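Die Kartoffel und der Greifer

Es ist Samstag, der 26. November 2022, und ich sitze mit einem Becher Automatenkaffee in der Werkhalle von Skondero und schaue einem Mann dabei zu, wie er eine Schraube eine Viertelumdrehung löst, den Kopf schief legt und sie wieder anzieht. Der Mann heißt Nestor Manalastas und betreut die Zelle, die hier alle nur Gil nennen (warum, weiß keiner mehr so genau). Gil sortiert Knollengemüse. Also: Gil soll das wieder tun, denn seit Donnerstag rutscht ihm ständig etwas aus den Fingern.

Ich hatte mir so eine Reparatur ja lauter vorgestellt, mit Funken und Fluchen! Stattdessen verbringt Manalastas den halben Vormittag am Bildschirm. Bevor er am echten Arm etwas verstellt, probiert er jeden neuen Griff in der Simulation aus, mit Küchenplatte, Gemüse und allem Drum und Dran. 17 Griffpunkte hat er angelegt, und jeder wird einzeln durchgespielt. »Eine Kartoffel ist das Gemeinste, was du einem Greifer geben kannst«, sagt er. »Keine ist wie die andere, und gerade ist auch nichts dran.« 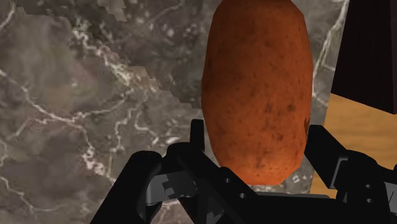

Sein Verdacht fiel zuerst auf die Schließkraft. Die kann man in Rustar, der Steuersoftware, mit einem Schieber hochdrehen, und genau das hatte die Nachtschicht gemacht, mit dem Ergebnis, dass es in der Kiste morgens nach Kartoffelsalat aussah. Manalastas nimmt sie um 2 Stufen zurück und kümmert sich lieber um den Winkel der Finger. Der linke stand nach dem letzten Backentausch ein kleines bisschen zu weit außen, mit bloßem Auge hätte ich das nie gesehen. Er fährt mit der Fühlerlehre dazwischen, nickt, schraubt, misst noch mal.

Danach wird geputzt, und zwar gründlich. Stärke ist ein tückischer Kleber, lerne ich, sie setzt sich in jede Fuge und wird dort hart wie Zahnstein. Also lauwarmes Wasser, weiche Bürste, trocken pusten, erst dann kommt Fett an die Gelenke (sparsam, bitte!). Den neuen Nullpunkt speichert er unter der Nummer 1486 und schreibt ihn zur Sicherheit noch mit Filzstift auf ein Stück Klebeband am Schaltschrank.

Kurz vor Mittag darf ich die Starttaste drücken. Drei Probeläufe, danach kommt die erste volle Kiste vors Band, und Manalastas zieht sich einen Hocker heran und schaut zu.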